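Doltix plate fixings, black
Screws, pivot sets and cover plates for flat metal linkages
Maker: Stondudska
Supplied by: Fondbridge

The Doltix range covers the small black hardware used where flat plates are stacked, hinged or joined end to end. It is sold to workshops and repair benches by the bag or by the carton. Finish and head form are the same across the range, so parts from different bags can be mixed on one assembly.

Contents of the range
Countersunk screws, small head, for layered plates
Cross-head screws, raised head, for joints that are opened often
Pivot sets, comprising hub, pin and two thin washers
Cover plates with one rounded end, drilled for three screws
Spare washers, sold only by the carton

Technical data
Material, screws: alloy steel, blackened
Material, plates and brackets: aluminium, black anodised
Pack sizes: 800 (bag), 2000 (carton), 3000 (bulk carton)
Pivot sets: 13 per box
Storage: dry, in the closed bag, away from solvents

Pack sizes apply to screws and washers only. Cover plates are sold singly. Part bags are not supplied and opened bags cannot be returned.

Choosing a head
Use the countersunk screw wherever another part passes over the plate or sits against it. The head must finish level with the face or slightly below it. If it stands proud, the countersink is too shallow and should be recut; tightening further will mark the plate and may strip the recess.

The cross-head screw is easier to remove and can be fitted in a plain hole. It needs clearance above it through the full swing of the linkage. Check this by hand before the second screw goes in.

Do not mix head forms on one plate unless the drawing calls for it.

Fitting notes
Layered brackets should be screwed together on a flat surface and tightened in turn, working outwards from the screw nearest the bend. Where the outline is stepped or notched, line up the notch first and let the straight edges follow.

At a pivot, fit the hub to the lower plate, then one washer, then the upper plate and the second washer. The joint should move freely under its own weight with no side play. A drop of light oil on the pin is enough. Thread lock may be used on the screws but must be kept off the hub.

Cover plates overlap the joint with the rounded end. Fit all three screws loosely, move the joint from stop to stop, then tighten.

Black plates around a round pivot hub, with screws either side of the joint and a layered bracket above:
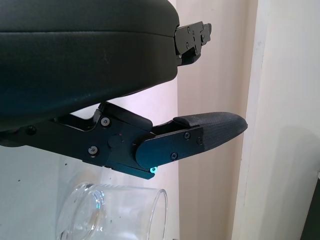
Inspection and care
Wipe down with a dry cloth. Alkaline cleaners dull the anodised finish and should not be used. Screws with a worn recess are to be replaced, never reused in another position. Blackened steel will show bare metal at the recess after repeated removal; this does not affect strength, but the spot should be oiled.

Ordering
Carton and bulk orders: Sidra Baloch, Fondbridge trade desk
Technical queries and drawings: Henrik Diekmann
Bags and boxed pivot sets are held in stock. Bulk cartons are made up to order. Orders for bulk cartons placed after 9th March will be supplied in the new resealable liner.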